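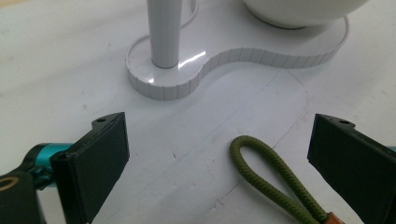
White on white, with a few smudges for character.

I'm selling off my late aunt's costume jewelry this June, and I have learned that everybody on earth wants it, at a price of five dollars, shipped.

She bought most of it at Laren, the department store, back when it had an escalator and opinions. 17 brooches. 14 of them are owls, I swear it on the other three.

A buyer asked if the clip earrings "still clip." Madam, they clip like they have a grudge. 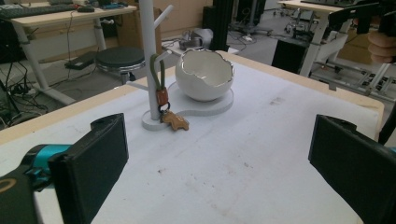

How do you get tangled chains apart? Lay them flat, add a drop of baby oil to the knot, and work it with two sewing pins.

I did one knot this way at 11 at night and now own an hour less life and a necklace worth $5.

Ainhoa Aranda from the swap group offered 95 for the whole lot. I said 200. She sent a thumbs up, then silence, and I've been studying that thumb ever since.

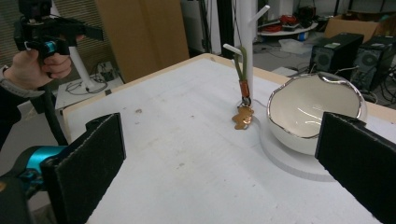 What takes the green off cheap brass? Equal parts lemon juice and baking soda, a soft toothbrush, then a rinse and a good dry. Keep it away from pearls and anything glued.

Update: Ainhoa says 95 and a casserole. Asking what kind of casserole.

Tuna. We are still talking.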